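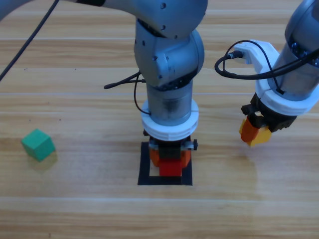 Hatside packs and ships replacement parts for commercial kitchens, and we have done it with people since the day we opened. Most pages like this one tell you how excited the company is about robots. We are cautious. We have sat through the sales talks, and we have seen what a pair of arms can do on a table: one holds a red block over a square of black tape while the other hangs there with its fingers pinched shut on nothing. Our packers handle gaskets in torn bags, springs that tangle and valve kits with a missing screw. A block is a very polite object.

We are still automating part of the work, and we think customers and job applicants should hear from us what that means.

Where we are

Our main floor is at Greenwood. Returns and kitting are at Jalwood, a smaller building with worse parking. Between the two we employ 307 people. We opened in 2000 with one packing line, and some of the people who worked it are still here, with opinions.

What has changed so far

Sutance is our name for the automation project. It covers kitting, the job of putting the right small parts together in the right order, and nothing else for now. The pitch was that it would take away the dull work. Some of it, maybe. The dull work that is left is watching, and several kitters have told us they would sooner pack than stand guard over something that packs. We have no good answer to that yet, so watching shifts are short and people rotate back to the benches.
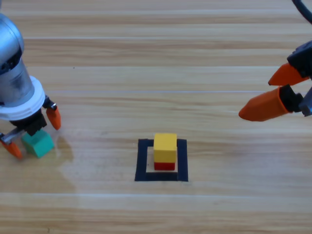
Page last changed: April 29, 2023

Stacking and placing is the part we argue over most. A yellow block sitting squarely on a red one inside a taped outline looks fine, and we'd be glad of a kit tray that neat. Whether it would look as neat at the end of a long shift, with 24 open orders and a supplier who has changed the box again, is a different matter. Ashley Bloxham, our operations manager, signs off on each step of Sutance and has sent 5 of them back.

What we have agreed with our staff

Nobody's pay goes down because a task moves to a machine. Anyone whose job changes gets training on paid time, during their normal shift. Kitters can stop the equipment without asking a supervisor, and they don't have to write up a reason before they do it. Output targets at the benches stay as they were.

We have not promised that the number of jobs will stay the same forever — we don't know that, and we distrust companies that say they do. If it changes, staff will hear it in a meeting before it appears on this page.

Working with us

Open positions are posted at both buildings and on our jobs page. Visitors to Greenwood should use the side entrance and wear closed shoes. If you sell robots, please send the maintenance costs with your first email.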